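Food and Table, Unit 4: How the table knife lost its point
Notes to go with the November session. Shewit Zeleke

Last time we finished with the spoon, the oldest tool on the table and the least argued over. Now we get to the knife, and I have been looking forward to this one all term!

Start with the guest. Through much of the Middle Ages in Europe, a person invited to dinner brought their own knife, worn at the belt. The same blade cut bread, trimmed a strap and speared meat from the shared dish. It had a sharp point because the point did the work a fork does now. Hosts supplied the food, the bench and sometimes a spoon – the knife was your own business.

So every dinner was a room full of people holding weapons, and the manners books are wonderful on this. Don't point the knife at anyone. Don't pick your teeth with it. Wipe it before you reach into the common dish (on your bread, not on the cloth). When you read the extracts in your packet, mark each rule that only makes sense if the blade is pointed. I found 5 on the first page alone.

Then the fork arrives. It spreads slowly, from Italy northward, and for a long time people found it fussy and a bit ridiculous. But once you have a fork to hold and lift the food, the point on the knife has nothing left to do. By the late 1600s, French makers were turning out table knives with rounded ends, and in 1669 Louis XIV ordered that points be ground down. There is a much-repeated story that Cardinal Richelieu started it all, disgusted by a guest who picked his teeth with a knife tip. Enjoy the story, but treat it as a story.

In England the blunt blade grew wide at the end, and this is my favorite part. Two-pronged forks were hopeless with peas, so diners loaded the broad tip of the knife and ate from that. Later generations called it terrible manners. At the time it was simply how you ate peas.

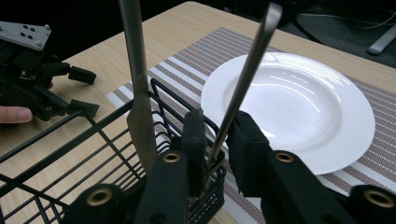
Why did the blade stay wide after forks got more prongs? Habit, mostly, along with butter: a broad, rounded end spreads well, and buyers had come to expect a table knife to look that way.

Reading for next time: the Kariuki chapter on carving at table, and section 3 of the packet. Tumaini Mutiso is joining us to talk about handles – bone, horn, wood and silver – and what hot water did to the glue inside them. Please bring one written question each, and if you have an old knife at home with a maker's mark on it, copy the mark down as carefully as you can.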